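Visit report: Clandamix open afternoon, Parholm
Jan 16, 2025

I went to Parholm expecting a sales pitch and got one, though it was shorter than I feared. Clandamix has been collecting kitchen examples there since October, and the pitch took up the first 18 minutes. After that they let us onto the floor, where people drive robot arms by hand so that a learning system can later copy them.

The main task on show goes by the name Porkeo. An operator steers the arm to a kitchen item, takes hold of it, moves it and lets go. Each attempt is saved as one example. The screen by the door gave the day's total as 129 when I came in.

My trouble is with what gets counted. I asked whether a fumbled grasp goes in with the good ones and was told that it depends on the reviewer. I asked how reviewers decide and got a slide. There is a written rule, apparently, but it wasn't in the visitor folder.

I was given a turn at the controls. It is harder than it looks. Depth is the worst part – you think the fingers are at the object and they are still well short of it. Two of my four tries were kept, which did not raise my opinion of the review process.

They also let us page through views from the camera at the gripper. I found these more useful than the talk. Big pale surfaces and dim light leave very little to judge distance by, and I would like to know how much the system gets out of them.
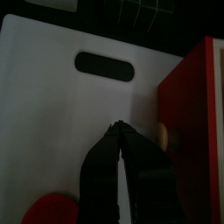 Gripper in front of the white cutting board, with the red panel and its round knob to the right.

On the way out I asked what happens in a kitchen the system has never met. The answer was that more examples are planned. Fine, but more of the same kitchen won't tell anyone much. Furtado, who supply the arms, had a table by the exit and were plainer about it: they said they make no claims for untrained rooms. I took their leaflet and left the Clandamix one – I already had two.

The next open afternoon has no date yet. If you go, ask for the review rule in writing before you sit through the slides.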